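Plondberg puts its hand-held gripper rules on paper, and would like you to read them

A good many of our readers will remember the long and rather good-natured argument at the Wirholm open day last February, when people from four or five different workrooms sat around a table and discovered that each of them had a different idea of what "ready to start" meant. One thought it meant the gripper was charged and the table was clear. Another thought it meant the cloth was already in place. A third, who had come a long way and had been very patient through the morning, said that in her room it meant the kettle had been on. They all laughed, and then they went on arguing until the hall had to be locked up.

Something useful has come of it. On Thursday, November 24, 2022, Plondberg released the first edition of its working guide for teaching cloth handling with hand-held grippers, and it is now being used in the Vilden workroom and at the two smaller rooms in Wirholm. It runs to 10 pages, with a good amount of white space for people to scribble in, and it covers what a person should do before, during and after a demonstration with clothing. It doesn't cover the robot arms that learn from those demonstrations, which have their own safety paperwork and will go on having it.

Han-gyeol Lim wrote most of it, over the winter and on into spring, mostly in the early mornings before the Vilden room got busy. He is quick to say that very little in it is his own invention.

"I went from room to room and wrote down what the careful people were already doing," he told us. "Then I went back and asked them why, and sometimes they had a lovely answer and sometimes they just said, well, we've always done it that way. I kept both kinds, but I marked the second kind with a pencil."

What the guide asks for

The heart of it is a section on the work surface. Every session begins with the table wiped down and the gripper fingers brought in wide open, with nothing held, so that the opening moments of the recording show the same state each time. Where a tray is in use, it is set down before recording starts and left where it is unless moving it is part of the task. Lint, threads and specks are to be dealt with between takes, and if one is spotted halfway through, the person carries on and writes it in the log afterward.

There was a fair bit of talk about that last point. The older habit in Wirholm was to stop and brush the table the moment anything turned up, and some of the people there were proud of how clean their tables looked as a result. The trouble was all the extra little clips of a sleeve or a bare wrist coming in from the side to flick away some fluff, and the hours it took to sort them out later. The guide comes down on the side of carrying on, though it does so kindly, and it has a whole paragraph thanking the people who keep things tidy.

The next section is about cloth. Knitwear gets more attention than anything else, as anyone who has tried to pick up a soft little garment by one layer will understand. The person is asked to approach with both fingers at the same height, to close slowly, and to let the fabric settle before lifting. If two layers are caught when only one was wanted, the cloth is put down and the attempt is kept and labelled as a miss. Throwing out the misses is not allowed under any circumstances, and this is the only sentence in the whole document that is underlined.

Two people may work at the same table, each with a gripper, so long as they have agreed beforehand who will hold and who will move. Talking is welcome. Reaching across the other person's gripper is discouraged, mainly for the sake of knuckles.

Work of this sort is going on with cream knitwear, on the table and in the tray: 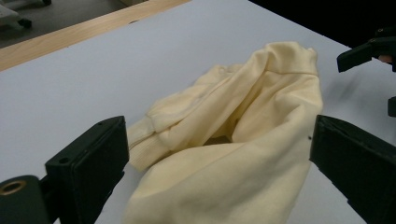
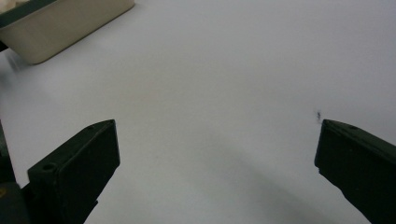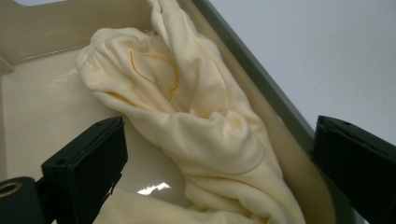
Hands, wrists and tired shoulders

The part we liked best, and the part that drew the warmest response when a draft went around in the spring, has to do with the people doing the work. A hand-held gripper is not a heavy thing to pick up once. It is a different matter after a full afternoon, and the guide is plain about it: no more than 2 hours at a stretch, a proper break away from the table, and a swap to the other hand whenever the task will allow. Anyone with a sore thumb is to say so and be given something else to do, with no fuss made over it and no notes taken.

Table height gets a little drawing and a bit of advice. Your elbow should be slightly above the tabletop when the gripper fingers are touching it. If it isn't, raise or lower something – the table, the stool, or a sturdy platform under your feet – and don't put up with it "just for this one", a phrase Han-gyeol says he heard in every single room he visited, including his own.

There are also a few lines about what else ends up in the recordings. Hands do show now and then, and everybody accepts that, but faces, name tags, phone screens and letters left lying about shouldn't be there. Rooms are asked to do a quick check of the area beyond the table before they start, looking from the level of the gripper. It is surprising how much of a room you can see from down there. Anyone who works in the sessions can ask for a recording to be taken out, and the guide gives the room five working days to do it.

Keeping the log honest

The log sheet has been cut down to one side of paper. It used to be three, and it showed, because the third side was nearly always blank. People now write down the garment, whether a tray was used, which grippers were on the table, the number of attempts and anything odd that happened. There is a generous box for the odd things. Cha, the garment-sorting tool that the Vilden room uses for its stock shelves, prints a small label for each piece of clothing, and the label number goes at the top of the sheet so that the same cardigan doesn't turn up under three different names.

During the trial period the Vilden room filled in 305 of the new sheets, and the feedback was mostly about the pen. (The paper is a bit shiny, and gel ink smears on it. Pencil or ballpoint, please.) More to the point, the people who read the sheets later on found they could match them to the recordings without having to walk over and ask, and a couple of them have said they rather miss the walk.

A garment is to be retired once it has lost its shape enough that a fresh one from the same batch would behave differently. The guide leaves that to the judgment of the room, which caused some grumbling from those who would have preferred a fixed number of washes. Han-gyeol did try to set one. He had a number in the first draft, took it out in the second, put it back in the third, and finally gave up when somebody brought in a much-washed jersey that was still as springy as the day it was bought.

Who needs to follow it

For now the guide is binding in the rooms that Plondberg runs and voluntary everywhere else. Partner rooms that send in recordings are asked to say on the cover page whether they have followed it, followed some of it, or gone their own way, and all three answers are acceptable. New starters will read it on their first day and spend their first session with somebody who has done the work before. It is not a legal standard and doesn't claim to be one, so any workplace rules that apply where you are still come first.

There will be a second edition. Gloves are missing from this one, as are wet fabrics, zippers and anything with a drawstring, and the Wirholm people have offered to write the drawstring section themselves on the grounds that they have suffered the most. Comments on the present edition can be handed in at either Wirholm room or left in the tray by the door at Vilden, and they'll be gathered up at the end of February.

Plondberg has had 400 copies printed and is sending a small bundle to each partner room. If yours hasn't come, or if it came without the log sheets tucked in the back (the first few bundles went out without them, with apologies), let the Vilden front desk know and they'll put another in the post for you.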